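Catchall tray

3 min read · 14 comments · 2 shares

A catchall tray (also valet tray, dump tray, or what my aunt calls "the dish") is a shallow, open tray for the small stuff that would otherwise wander all over a table. I've kept one for years, so I'll admit I come to this entry with opinions!

Size and shape

Most are rectangular with a low raised wall, enough to stop a packet sliding off when somebody bumps the table. Metallic finishes look great and show every fingerprint – I wipe mine with a dry cloth and move on. The Hamthorpe pattern, which is the one I grew up with, has a rim you can hook a finger under.

What goes in

Tissues, snacks, a cord you'll want later (coil it and wrap the middle, please), that bit of wrapping you meant to throw out. Lộc Lưu, who wrote the old Stellow guide to table storage, liked to leave half the tray bare so things could be picked out without digging. I'm with him on that.

On a patterned cloth

A plain tray sits nicely on a busy cloth – stripes especially.

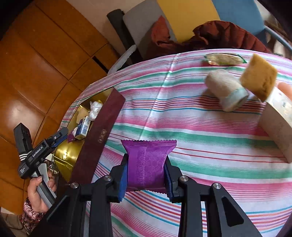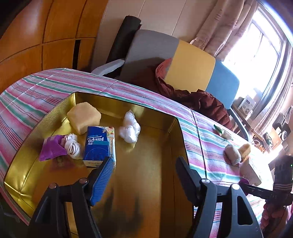

Gold containers on striped cloth, with a purple packet in both views.

See also: key bowl, sewing box

Back to top · Contact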